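News > Press Room > Appliance Reuse

Search this site Enter keyword Go

Print this page | E-mail this page

Lorkinham Opens Second Drop-Off Point for Used Refrigerators

LORKINHAM, January - Residents with an old fridge to get rid of now have two places to take it. The Ritchie Street depot starts accepting household refrigerators and small freezers this month, joining the Brorunis yard on the east side. No charge for residents. Proof of address needed.

The town took in 32 units during the fall trial, more than expected. Most were sent on for parts and metal. A few went to the Hirka repair shop and will be offered to local renters at low cost.

"People were keeping these things in the garage for years," said Concetta Amato, who runs waste services for the town. "Pickup was slow and they gave up waiting. Bring it in, we'll take it."

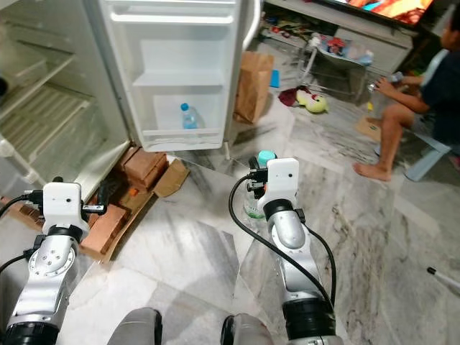

Refrigerator with door open, flattened cardboard at the base.

Before drop-off: unplug the unit the night before, take out all food and drinks, wipe down the shelves. Leave the door shelves in place if they fit. Tape the door shut for the drive - stand the unit upright if at all posible. Commercial coolers are not accepted at either site.

Refrigerant is removed by a licensed contractor at Brorunis. Residents should not try to drain it themselfs.

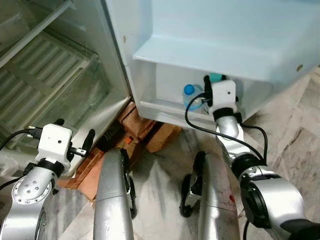
Inside of the door, with shelf, lower bin and a blue-capped bottle.

Minor rust or stains are fine. Units with broken cords will be taken for scrap only.

Both sites open at 8 a.m. Home pickup continues for residents who can't haul a unit, wait time is almost two weeks. Call the depot desk and ask for Agnes Halliday, pickup scheduling.

Media contact: Concetta Amato, Town of Lorkinham Waste Services

Print this page | E-mail this page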